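Gripper stops short of the part in our sim class project
Robotics Class Projects

Ladgate
Our team has 3 weeks left on the assembly task. The arm lines up fine, then stops 20 mm too high. Same thing in 4 runs. Is it the tool offset?

Yaroslav Hnatiuk
Probably. Check that the tool frame is at the fingertips - ours was still at the flange. Set it, save, then reload the scene. Post a room view and a gripper view if it still happens.

Ladgate
Room view first, then the gripper view.
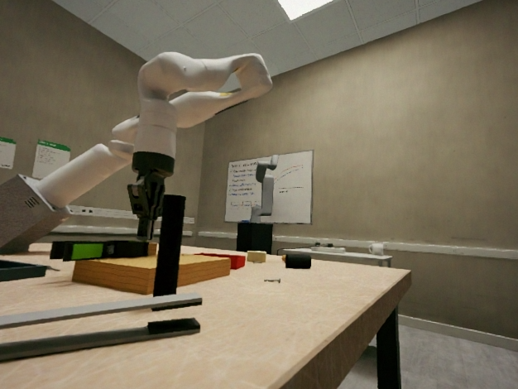
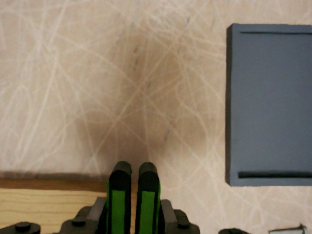 Vomia
Had this last year. I just lowered the table.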